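Zweiarmzelle Clornano: Häufige Fragen zu Einrichtung und Pflege

Die Fragen auf dieser Seite kommen aus den Werkstätten, in denen eine Clornano läuft. Wer die Zelle zum ersten Mal in Betrieb nimmt, liest bitte zuerst die Aufbauanleitung von Vemetti. Die Abschnitte unten setzen voraus, dass beide Arme verschraubt sind und die Steuerung startet.

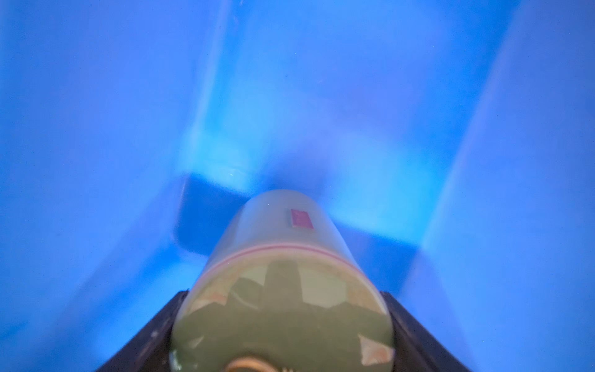 Stand: August, Abschnitt zu den Greiferfingern ergänzt

Wie fest darf der Greifer zudrücken?

Der Wert im Menü heißt Schließkraft und ist ab Werk auf 200 gesetzt. Für runde Teile mit glatter Oberfläche reicht das in der Regel. Rutscht ein Zylinder beim Anheben, zuerst die Finger reinigen und erst danach den Wert in kleinen Schritten erhöhen. Zylinder möglichst so fassen, dass beide Finger an den Flanken anliegen und keiner auf einem Aufkleber sitzt.

Woran erkenne ich verschlissene Finger?

Kleine Kratzer und helle Punkte an den Kanten sind normal. Getauscht wird, wenn die Innenfläche nicht mehr eben ist oder die beiden Spitzen beim Schließen versetzt aufeinandertreffen. Finger immer paarweise wechseln und danach den Nullpunkt neu anfahren.

Der Arm fährt gegen den Wannenrand. Was ist falsch eingestellt?

Meistens stimmt die eingetragene Höhe des Randes nicht oder die Wanne wurde nach dem Einlernen verschoben. Fahren Sie den Greifer im Handbetrieb von oben an die Seitenwand, bis ein Finger außen und einer innen steht, und lesen Sie die Position ab. Diesen Wert tragen Sie unter Behälterkante ein. Die Geschwindigkeit dabei auf Stufe 3 lassen.

Liegen Teile schräg oder dicht aneinander in der Wanne, braucht der Greifer mehr Platz, als die Voreinstellung annimmt. Der Sicherheitsabstand lässt sich pro Behälter ändern. Ein zu großer Abstand hat allerdings zur Folge, dass Teile direkt an der Wand gar nicht mehr angefahren werden.

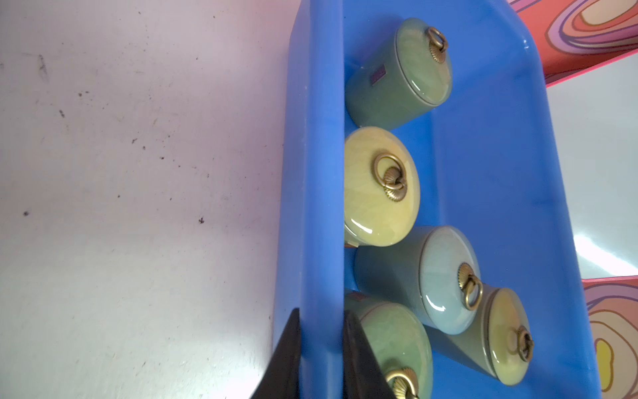
Kommentar von Sirnow: Wir hatten das gleiche Problem mit der Behälterkante und haben lange am falschen Ende gesucht. Der Wert war richtig, aber das Werkzeugmaß stammte noch von den alten, kürzeren Fingern. Vielleicht könnt ihr das in die Antwort aufnehmen.

Danke, der Hinweis stimmt. Nach jedem Wechsel auf eine andere Fingerlänge muss das Werkzeugmaß neu gespeichert werden, für jeden Arm getrennt. Sonst passt die Behälterkante nur scheinbar.

Die Handgelenkkamera verliert die Teile. Liegt das am Licht?

Oft ja. Glänzende Oberflächen spiegeln, und farbige Kunststoffwannen färben das Bild im Inneren stark ein. Machen Sie den Weißabgleich mit der Kamera über der Wanne, nicht über dem Tisch. Die Belichtung danach sperren. Wenn es weiterhin Aussetzer gibt, den Sitz der Kamerahalterung prüfen – schon eine lockere Schraube verschiebt den Bildausschnitt beim Bremsen.

Darf ich bedruckte Wandpaneele verwenden?

Ja. Die Paneele von Dhillon passen in das Aluminiumgestell, andere Fabrikate gehen auch, wenn sie eben anliegen. Nach einem Wechsel des Musters muss die Hintergrundaufnahme wiederholt werden, und zwar mit geparkten Armen.

Was kann auf dem Tisch liegen bleiben?

Gegenstände an der Rückseite stören nicht, solange sie außerhalb der eingelernten Bahnen stehen. Notizbuch, Marker oder eine kleine Sprühflasche sind kein Problem. Drahtkörbe an Rück- und Seitenwand gehören zum Gestell und müssen im Modell der Zelle eingetragen sein, ebenso ein Whiteboard auf Ständer. Direkt vor der Wanne bitte nur das Teil ablegen, das gerade bearbeitet wird.

Wie prüfe ich Schrauben und Kabel?

Zelle ausschalten, Arme von Hand stützen. Dann die Schrauben der Armsockel an der vorderen Aluminiumschiene nachziehen, anschließend die Kabelschlaufen an den weißen Armgliedern auf Scheuerstellen ansehen. Der geschlitzte Kabelkanal unter der Schiene lässt sich nach vorn öffnen. An die kleinen Platinen dort kommt man ohne weiteren Ausbau heran.

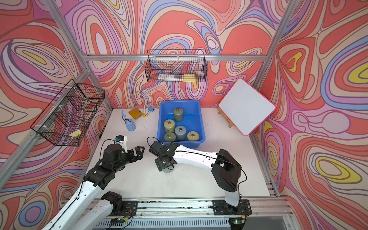

Wie oft ist eine Wartung fällig?

Alle 4000 Greifzyklen, gezählt für jeden Arm einzeln. Den Zählerstand finden Sie unter Service. Wer durchgehend auch am Sonntag fährt, sollte die Kabel zusätzlich zwischendurch ansehen.

Was bedeutet Meldung 693?

Ein Gelenk hat seine Referenz verloren, häufig nach einem Anstoßen im Handbetrieb. Arm in die Parkposition bringen, Steuerung neu starten, Referenzfahrt auslösen. Kommt die Meldung wieder, den Stecker am betroffenen Motorgehäuse prüfen und das Protokoll an den Service von Vemetti schicken.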